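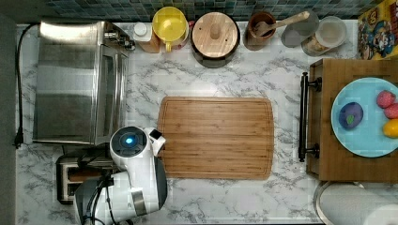
4.2 How people wipe down after cooking

I'll admit this was the part of the study I was most looking forward to, being a bit of a bench-wiper myself. We had 30 households in Prothero keep a kitchen diary through February, and the entries are wonderfully frank. One person used the same cloth for everything, floor included, and said so -- twice.

Most diaries put the big clean after the evening meal. Breakfast got a quick swipe, if that. Figure 3 shows a benchtop and the things kept on it.
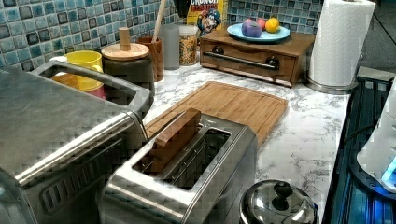
People with older kitchens (one house in Trukolwood, our pilot suburb, dates from 1946) told us they wiped more often, as crumbs got into the joins and drew ants. I'd expected the opposite, and so had my supervisor.

Figure 3. Kitchen benchtop with a mosaic tile splashback and a lidded canister.

Cloths were another story. We'd asked for them to be swapped every 2 days, and plenty of people plainly forgot. I've left those diaries in, but they're marked in the appendix.

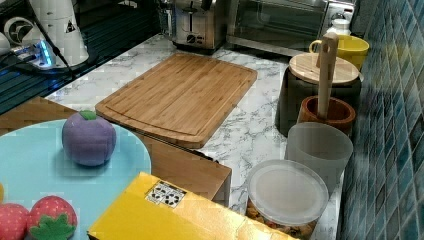

Does a forgotten cloth spoil a diary? Only for the cloth questions, so I kept the wiping times and dropped the rest. The Grorkano scoring sheet lets you do that without redoing the totals, thank goodness!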